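What the sorting cell left on the bench

I work in kitting at Skimex. We pack small sports sets for Zivby, mostly whistle sets: whistles, split rings, lanyards, a zippered case. In March the company put in a Tokik sorting cell, and people outside the department keep asking me what changed. I kept notes, so I may as well post them.

The cell does one job. It takes mixed bulk whistles and drops them out by color. On its best shift so far it cleared 724 pieces. Before that, sorting took up most of the morning for two of us. Now the bench starts with parts that are already separated, and the hours go to handling.
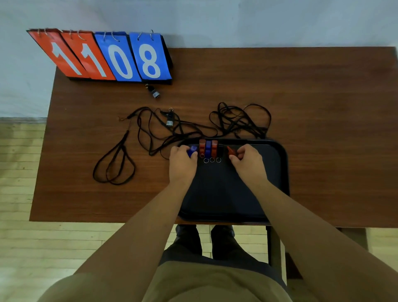 Lưu commented on my last post that the cell took the easy half of the job and left the half that hurts your fingers. I agree with the description. Sorting was dull, but it was also the part where your hands rested.

Lanyards are the main reason the bench is still manual. A cord has no fixed shape, and two cords in a pile have even less of one. The vendor ran a cord-picking trial with us for 8 days. The gripper could lift a cord. It could not reliably lift only one. The trial was closed and the cords stayed with us.
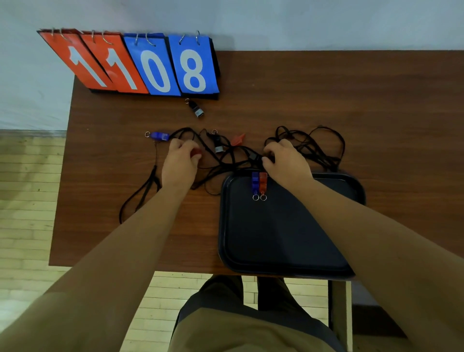 Working through the lanyard tangle, tray at the right.

The second change is pace. The old rate was set by how fast we sorted, so it moved with us. The new rate comes off the cell's output, and a bad tangle doesn't slow the cell down. Parts back up at the bench. Management's first answer was a target of 30 sets an hour. After 2 weeks that was withdrawn and replaced with a buffer bin, which works better. 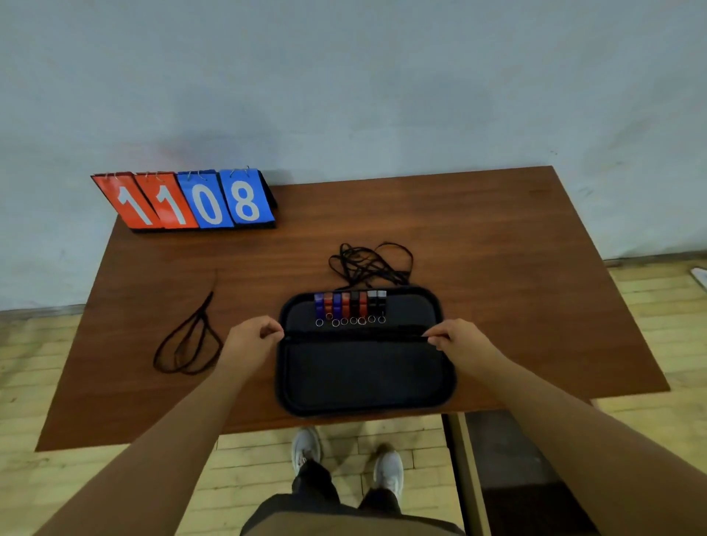
Whistles under the strap, lower half of the case still empty.

Loading the case is also manual. The strap is elastic and has to be held open while a whistle goes under it. A fixture could do this, but every case revision would need a new fixture, and Zivby revises the case often.

The cords go in last. Each one gets pulled straight before it is laid in, and the clip is checked by feel at the same time.
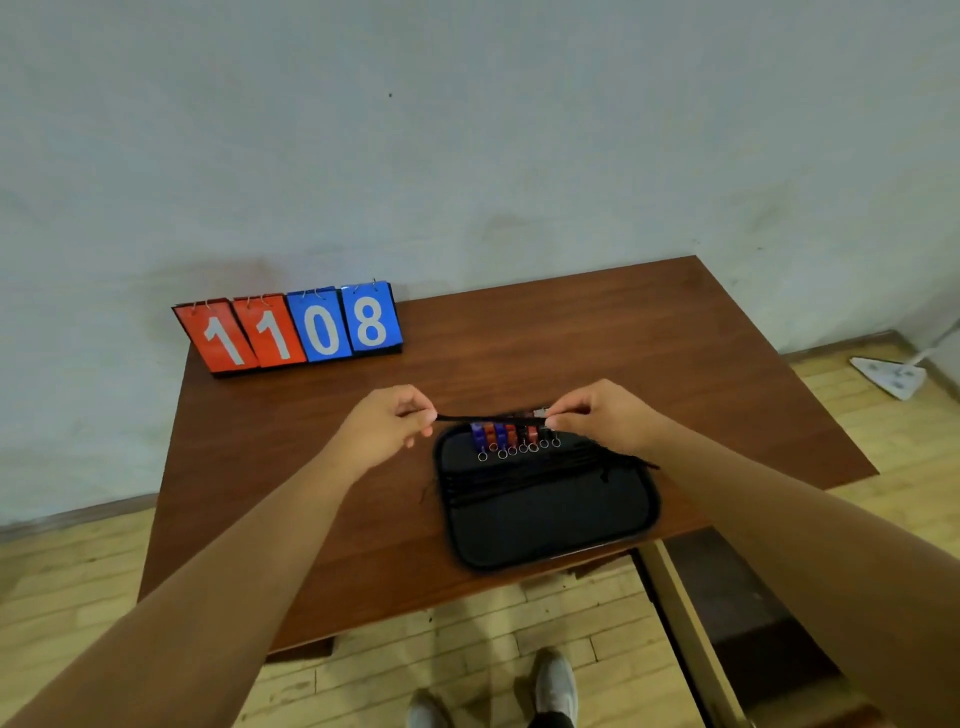

That check is not in the written procedure. It never was, so when the work was broken down for the automation study it didn't appear as a step and got no time. I asked for it to be added. The revised sheet allows for it, and the bench rate now matches what we do.

Headcount is the same as before. The job rotation is not, because there is less to rotate through. I've asked for cell tending to be included so that everyone gets a break from cords. The next version of the schedule is due after the software update, and I'll post the numbers when I have them.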